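Drulavov Folding Garden Cart, five months in: mostly love, one real gripe

I should say up front that I am not a person who reviews things. I have left maybe five reviews in my life and one of those was for a dentist. But I went back and forth on this cart for so long last winter, reading every comment I could find, that I feel like I owe the next person something. 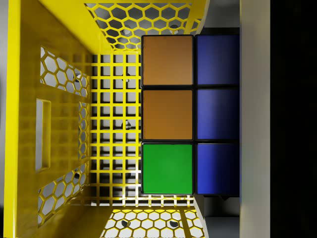

So, a little background. We have a long skinny backyard that slopes down to the vegetable beds, and the only flat spot is up by the house, where everything I need lives. Compost, hoses, tools, the bags of mulch, all of it up top. For years I used a wheelbarrow my father-in-law gave us when we bought the place, and I hated that wheelbarrow with my whole heart. One wheel, handles at a height that suited somebody a foot taller than me, and it would tip if you so much as looked at a squirrel. I dumped an entire load of wet leaves on my own feet last fall and that was the end of it.

I looked at three carts. The Grarex was the cheapest and had the nicest color, but the wheels were hard plastic and I have gravel on the side path. The Prindmont was gorgeous, and it was also so heavy I could barely get it off the floor at the store (I tried, and a nice man stocking fertilizer asked if I was okay). The Drulavov sat in the middle on price and weight, and it folds, which mattered a lot because our shed is really more of a closet with ambitions.

Putting it together

The box said thirty minutes. It took me from right after lunch until my tea had gone cold twice, so let's call it longer than that. The instructions are all drawings and no words, and step four shows a washer going on from a direction that I am convinced is wrong. I put it on the way the drawing said, the wheel rubbed, I took it off and flipped it, and the wheel was fine. If yours rubs, flip the washer! You'll need your own adjustable wrench too, as the little flat one in the bag rounds off the moment you lean on it.

Everything lined up otherwise. No missing bolts, and there were a couple of spares, which I have already lost.

Using it

Oh, it rolls. I can't tell you how happy this made me the first time I took it down the hill. Four air-filled tires, a pull handle that swivels, and a low bed so I'm not lifting bags up to my chest. The listed limit on mine is 75 pounds when the sides are down and more with them locked up, and I've gone over that a few times with wet soil and it just grumbled a bit. I wouldn't make a habit of it.

The bed is a flat steel tray with mesh sides that fold in. With the sides up it holds a surprising amount. With them down you've got a platform, and that turned out to be how I use it most of the time, because I've gotten into the habit of keeping things in crates and just sliding the crates on. Vented plastic ones are my favorite for the vegetables. You can run the hose over the carrots right there on the cart and the muddy water goes out through the holes onto the grass, and then I carry the whole thing in by the handle slots and my kitchen sink doesn't look like a creek bed anymore. I did try cardboard boxes at first. Don't bother, they last until the first dew.

One warning if you do the crate thing: measure. The tray is 41 inches long on the inside, which sounds like plenty, but the fold hinges stick up at both ends and eat into it. My crates fit two across with a gap that's exactly wide enough for a trowel to fall through and disappear. I wedge an old towel in there now.

Turning is good going forward and terrible in reverse. The front axle flops to one side and you end up doing a kind of shuffle, pushing with your hip. My neighbor has the Prindmont and says hers does the same, so maybe that's just carts.

Uphill, loaded, I do have to stop and catch my breath at the plum tree. There's no brake of any kind. I keep a piece of firewood there to kick under the back wheel, and I've gotten pretty quick at it. For what they charge, I really think they could have put a simple foot lever on the thing.

Folding it

Here's where it loses a star. It does fold, and it does fit in the shed standing on end, and the strap that holds it closed is nice and thick. But the latch underneath is awful. You have to reach under the tray, find a spring pin by feel and pull it sideways while lifting the middle of the bed with your other hand, and it pinches. I have a blood blister on my thumb from it as I type this. After the second month I started wearing gloves for it every time, and after the fourth month I mostly quit folding it and left it under the deck stairs.

I wrote to the company about the pin and they sent a replacement for free, very fast and very polite. The new one is exactly the same as the old one, so it pinches exactly the same! I did appreciate the effort.

Weather and wear

It's been outside, under the stairs, since the latch and I stopped speaking. We get a lot of rain here from March on. The tray has a few rust freckles along one seam where I dragged a paving stone across it, which is my fault, and the rest of the coating looks fine. The mesh sides have a bend in one corner from the time I let go of the handle at the top of the slope. (It got all the way to the bean trellis. The trellis did not do well.)

The tires lose a little air. I top them up every few weeks with the bike pump, and the valve on the back left is set so close to the rim that you need a stubby nozzle or very patient fingers. Mine takes the same kind as a kid's bike, so that was easy enough to find.

The foam grip on the handle has started to split. I wrapped it with tennis racket tape, the Ueda kind that was already in the junk drawer, and I like it better that way than I did new. It's softer and doesn't get slimy when it's humid.

Things I've hauled, in case it helps you decide

Mulch, a great deal of mulch. Tomatoes, squash, onions with the tops still on. A cast iron bench, with help and a fair amount of swearing. Two full camping coolers down to the fire pit. A very old dog who had gone down the hill just fine and decided he was not coming back up it. He loved it and now stands next to the cart looking hopeful whenever I get it out.

Stuff it's bad at: loose gravel, which works its way into the hinge and crunches for days, and anything long like fence posts, unless you drop both end panels and tie everything down. Firewood is okay, but stack it crosswise.

Who should get it

If you've got a slope or a bad back, or you're just sick of your wheelbarrow, I'd say yes. If the only reason you want it is that it folds up small, I'd go try the latch in person first and see how your hands like it. And if your yard is flat and paved, the Grarex would probably do you fine for less money, and it comes in that pretty green.

Four stars from me. I'd give it another half if I could for the dog.

Small update: the strap buckle cracked in the cold snap. I've swapped it for a bungee cord, no change to the stars.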